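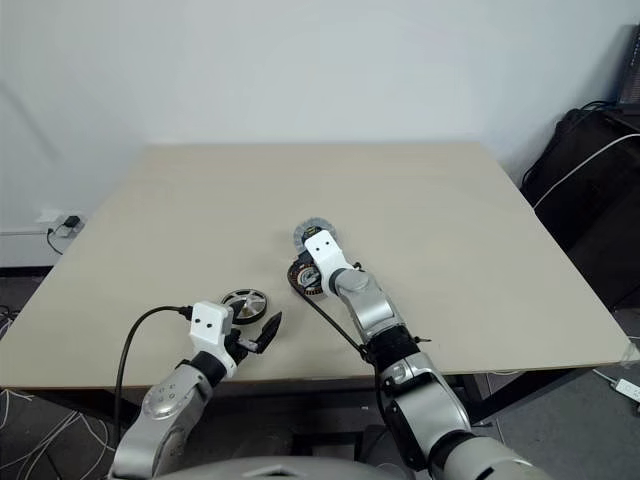 September, 4:30 pm. Today I continued with sorting the round parts from the Gusosdale box, and Celeste Ledesma helped me with the labels. We decided to use the large beige table at the wall, so the parts can lie flat and we can compare them from above. The one with the dark rim, the cut-out spokes and the gold-colored center is still without a name. I wrote "reel or pulley?" on its card, because Celeste says reel and I say pulley. The toothed disc, the gray translucent one, goes under "gears" for now. The round black piece with the red and white ring I will put with the gauges until somebody corrects me.

The old list from Puvach has 289 lines. We are now at line 207. Many names on it are very short, for example only "disc, small", and this does not help when there are 12 small discs. I have started to write the outside diameter next to each name, in pencil.

Three cards are missing their numbers. Lewis cabinet, second drawer, please check there first before making new ones.

To do:
- ask Cudach if they still have the drawing for the spoked part
- buy more of the thin card, the thick one does not fit in the drawer holders
- measure the center hole of the toothed disc again, my two results are not the same

Celeste takes the list home tonight and will type the first pages.

Last updated: September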